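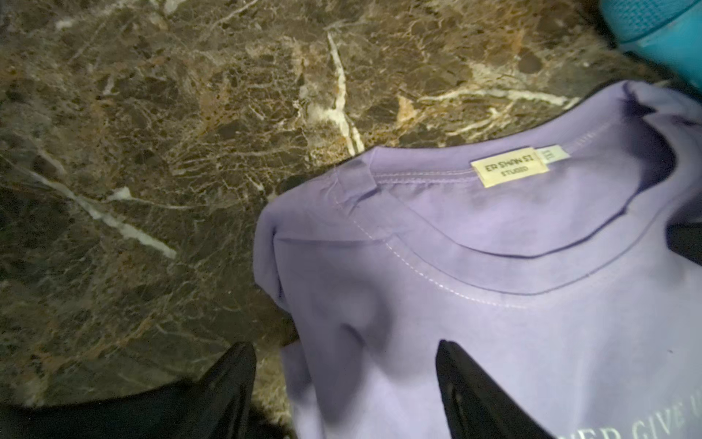
Dromura – Levo EP (Ladby)
Reviewed by Tiziana Dal Bello
04/04/2024

Four tracks, 32 minutes, and a press release that uses the word "journey" before it has got round to saying who made the thing. I nearly left it in the inbox with the others. Then the second track came on while I was putting off the washing-up, and I stood in the kitchen holding a sponge for the whole of it, so I suppose I have to write something.

Dromura has been knocking about for a few years now, mostly on compilations, mostly in the slot where you go and make tea. The earlier tracks had good drums and no particular reason to exist. Levo is the first release where somebody seems to have had an idea and then, more unusually, stuck to it until the end.

The idea is slowness. Nothing here goes above 98 beats per minute, and the opener feels as if it would quite like a sit-down. It's called Tak, it begins with two minutes of what I took to be a faulty cable, and when the bass finally comes in it's so low and so pleased with itself that I forgave the cable entirely. There's a little marimba figure on top that goes up when you expect it to go down. It does this for nine minutes. I have been humming it at people.

Slipway is the one that got me with the sponge. A plain four-note chord pattern, a hi-hat that sounds like someone shaking out a box of pins, and then a voice – uncredited, singing in no language I could pick out – that turns up twice and leaves both times before you've got used to it. A lesser producer would have built the whole track round that voice, looped it, pitched it up and sold it to an advert for yoghurt. Here it gets perhaps twenty seconds in total. I wanted more and I'm fairly sure I was meant to.

Side two is a bit less of a triumph. Cold Harbour Reprise (there is no Cold Harbour on this record, or on any other I can find) is a perfectly nice dub exercise with far too much spring reverb on it. Every snare sounds as if it's been dropped down a well. I like dub, I like wells, but six minutes in I started reading the sleeve notes, and the sleeve notes are mainly a thank-you list.

The closer, Levo itself, pulls things back. It's the only track you could call a club record without someone correcting you, and even so I'd love to see the DJ brave enough to play it before one in the morning. The kick drum is soft, almost woolly, and the strings come in so gradually that I checked whether my neighbour had the radio on. Then the whole thing stops dead. No fade, no tail of echo, just off. The first time I thought the file was damaged. I still rather think it might be.
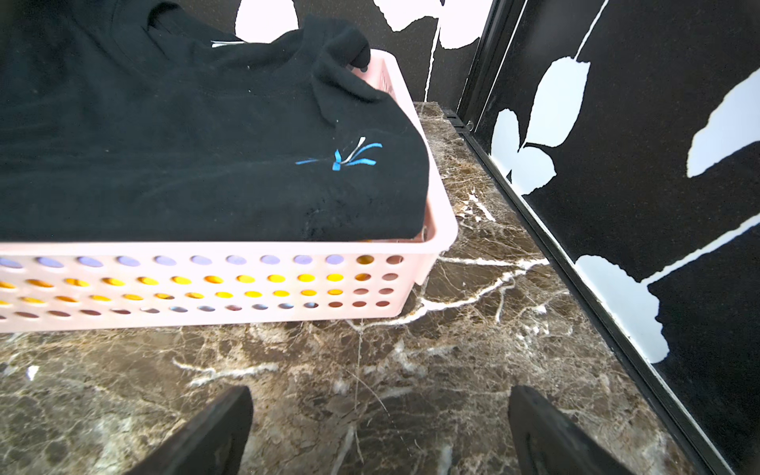

The pressing

Ladby have put it out as a single 12-inch in a plain card sleeve for 22 euros, which made me wince, and then I remembered what everyone else is charging and winced in general. My copy is flat and quiet, with a few ticks in the run-in of side one that get lost among the crackle on Tak anyway. Whoever cut it has left plenty of room at the bottom end. Small speakers will miss most of the fun, so if you're listening on a laptop you'll get a marimba and a rumour.

The digital version came out in March and has the same four tracks plus a radio edit of Slipway. The radio edit takes out the voice. I've listened three times to make sure, and yes, they cut the one bit anybody would remember and kept the box of pins. There must have been a meeting.

Get the vinyl if you've the speakers for it and the digital if you haven't, and skip the edit either way. Side one is as good as anything I've heard this spring. Side two is fine until Levo comes along, and by then you can have the washing-up done.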